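The New Fridge Is In!

April 7, 2026

If you've walked past the shared kitchen at Palstead this week you already know, but for everyone else: we have a refrigerator again! After most of February spent juggling coolers and begging space in other people's freezers, the Langat Street kitchen is back to having a proper cold place to put things, and I could not be happier about it.

The old one served us for years and I don't want to speak ill of it, but the bottom shelf was held up by a baking pan and the door only stayed shut if you leaned on it with your hip. When it quit for good we lost a whole batch of soup stock and most of the rhubarb. So when Fititz, the appliance shop over in Lornlow, told us they could get one the right width for our awkward corner (we have 3 inches less room than any normal kitchen, thanks to that pipe), we said yes on the spot. Delivery was $60, and that included carrying it up the back steps, which anyone who has carried anything up those steps will agree is a bargain.

I opened it up right away, of course. I had been thinking about the door in particular. On the old one, the door was a lost cause, with one cracked bin and a wire rack that tipped every jar sideways. Now we have clear bins all the way down, and you can see what's in them without pulling everything out. I'm hoping this will be the end of the mystery mustard collection.

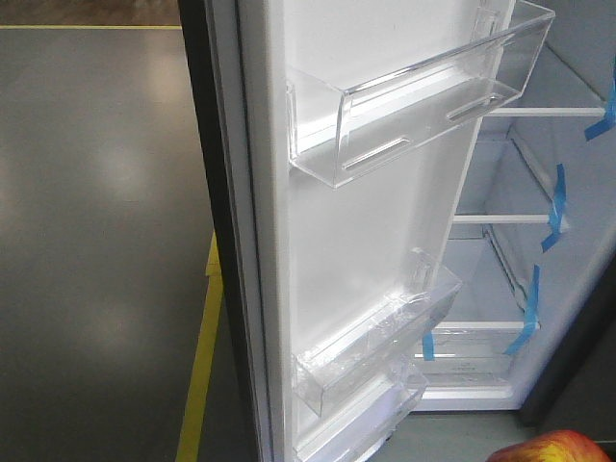
Door bins and shelves, with the blue shipping tape still on.

The tape needs to come off before anything goes in, and it's worth being patient with it. Pull slowly, back along itself, and keep a hand on the shelf while you do it. If any stickiness stays behind, a little cooking oil on a paper towel will lift it, followed by dish soap and warm water. Please don't use the scouring pads! They scratch clear plastic terribly and you can't ever get the shine back.

After that it all gets a wipe with baking soda and water, drawer included, and a good dry with a clean towel. I like to leave the door open for a little while afterward to air things out — new refrigerators have that plastic smell, and it gets into butter faster than you would believe.

Now for the fun part, which is deciding where everything lives. I've been sketching this out on the backs of envelopes, and here is where I've landed for a start.

The door is for things that don't mind a bit of warmth every time somebody goes looking for a snack. Mustard, hot sauce, pickles, jam, salad dressing. I'd like the big bin at the top kept for short jars, and bottles can go lower down. Milk and eggs stay off the door and on a shelf, please, toward the back where it's colder. I know the door is handy for milk. It also goes sour there.

Leftovers go on the shelves at eye level, where we'll all see them and eat them. Anything you put in needs a strip of masking tape with your name and the day you made it. Leftovers without a label get tossed at the next clean-out, and leftovers with a label get 3 days. The marker will be on a string so it can't wander off to the craft room again.

Raw meat goes low, on a tray with a rim. Vegetables go in the drawer, and leafy things do much better with a dry paper towel tucked in beside them. Potatoes and onions don't need to be in there at all and can stay in the bin under the counter.

If you brought a cooler home from the kitchen in February, we would love to have it back before the spring supper. We're still missing 5, including the big green one with the good handle. You can leave them just inside the back door at any time, rinsed out if you can manage it.

And if you have spare glass jars with lids that still fit, bring those too! I'd love to move the bulk pickles and the yogurt starter out of those old takeout tubs. Wide mouths are best. I'll be in the kitchen most mornings, sorting lids and admiring the shelves, so come by and have a look.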